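The Gatent Review has opened submissions for its spring issue, which will be given over to literary translation and to essays on how translated books are edited, credited and reviewed. The reading period runs through March. The journal is edited in Sandthorpe and printed at the Fekthorpe bindery, which also handles its subscriptions.

Fiction and essays may run to 1,000 words per section, with no more than 7 sections. Poems are limited to 15 pages in total, source text included. The print run is set at 900 copies, and a digital edition will be posted one month after the printed one.

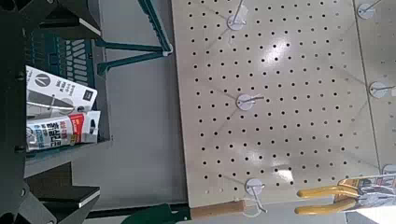 One subscriber, writing to the letters page, objected that a limit by section favors prose that already falls into short parts, and asked for a single overall word count. The editors have kept the rule for this issue. Work without internal divisions will be read as one section unless the contributor marks breaks in the manuscript.

Translators must send the source text along with the English version, and a statement that rights are held or can be cleared. For work in the public domain, the edition used should be named. Retranslations are eligible. Excerpts from books under contract are eligible if the publisher's release date falls after the issue appears.
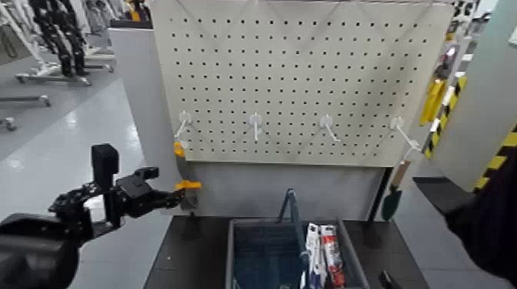 White hooks on a perforated panel, with an orange clamp at lower left.

The issue will carry a portfolio from the Matoušek archive, consisting of letters between a translator and a copy editor during the preparation of a story collection. The letters deal mainly with punctuation, the treatment of dialect and the order of the stories, which differs between the first and second English editions. Both tables of contents will be printed on facing pages. An introduction sets out the dating of the undated letters by paper stock and by reference to proofs.

Two changes to house style take effect with this issue. Translators will be named on the contents page on the same line as the author, in the same type size. Reviews of translated books must name the translator in the heading and must quote at least one passage from the English text. Footnotes remain limited to textual matters. Longer notes will be moved to the end of the piece and keyed by line or page.

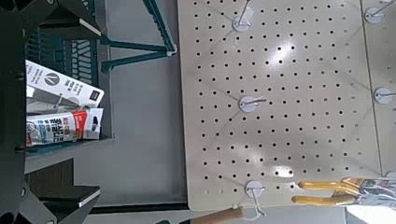
According to a reader's comment on the draft guidelines, the quotation rule will be hard to apply to capsule reviews, where a single passage can take up half the space. Capsules are exempt for now, and the exemption will be looked at again when the summer issue is planned.

Manuscripts should be sent as one file, double spaced, with the contributor's name on the first page only. Simultaneous submissions are accepted if the journal is told promptly when a piece is placed elsewhere. Replies are sent by email after the reading period closes. Proofs go to both author and translator where the author is living, and corrections at that stage are limited to errors of setting.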